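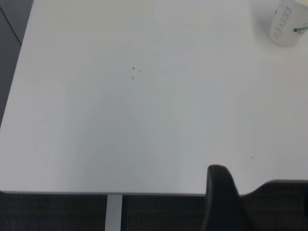 The case for the boring cup of tea

I gave up on fancy tea in October and I've been meaning to write about it ever since, partly because my sister-in-law keeps buying me the stuff and I'd quite like her to read this and stop.

For years I was one of those people with a shelf. You know the shelf. Smoky ones, flowery ones, a tin of something from Lehner that cost more than my shoes and tasted like a garden shed (a nice shed, but still). I had a thermometer. I had a little glass pot with a spring in it that you could never get clean. When people came round I'd ask them what they fancied and then watch their faces drop while I read out the options, and nine times out of ten they'd say, very gently, "Have you got any normal?"

I did have normal. It lived at the back, behind the shelf, and I was a bit ashamed of it.

Then we went to Skarkberg for a week, in a cabin up a track with a kettle, two saucepans and a box of 100 plain teabags somebody had left in the cupboard. I'd packed none of my own, thinking there'd be a shop. There was a shop. It sold rope and tinned fish. So I drank the plain stuff, with milk, all week, and by about the third day I'd noticed that I was enjoying it enormously and thinking about it hardly at all.

I think that's what tea is for! It's something to hold while you're doing something else. My gran drank the same brand all her life and I never once heard her say a word about it, good or bad. She'd have laughed herself sick at my thermometer. But she could tell you everything that had ever been said over a cup of it, who'd cried in her kitchen and who'd borrowed money and who'd announced they were emigrating and then didn't.

The fancy tea people (I still get their emails) have a way of talking as if the rest of us are drinking dust and would weep with joy if we only knew. There's a place in Fullen, Skidadura, all pale wood and whispering, where the menu runs to 273 teas. I went on a Monday afternoon with an old friend I hadn't seen in ages. We spent so long being told about hillsides that we'd barely got past how the kids were before she had to run for her train. It was good tea, I'm not daft, I could taste that it was good. I'd have swapped the lot for another half hour of her.

I'm also not convinced by the money side. I went through my bank statements after Skarkberg, which was a grim evening, and found I'd spent roughly 600 pounds on tea in a year. On leaves! That's a holiday, or most of a boiler repair.

Now, I can hear the objection, because my husband has made it several times. People are allowed to like things. If somebody gets real pleasure out of a tea picked at dawn on the shady side of a mountain, what's it to me? And fair enough. I've got a cousin who's the same about cheese and I'd never want him to stop, mainly because he shares. I suppose my grumble is with the feeling that every ordinary thing has to be turned into a hobby, with kit and a vocabulary. We've done it to bread. We've done it to salt, for heaven's sake. I'd like a few things left in my day that I'm allowed to be completely average at.

So the shelf has gone. I gave most of the tins away and kept one, a toasty green that I do love, for Sunday mornings. The space has got cereal on it now. The plain box sits by the kettle where anybody can reach it, and if you come round I'll only ask whether you want sugar.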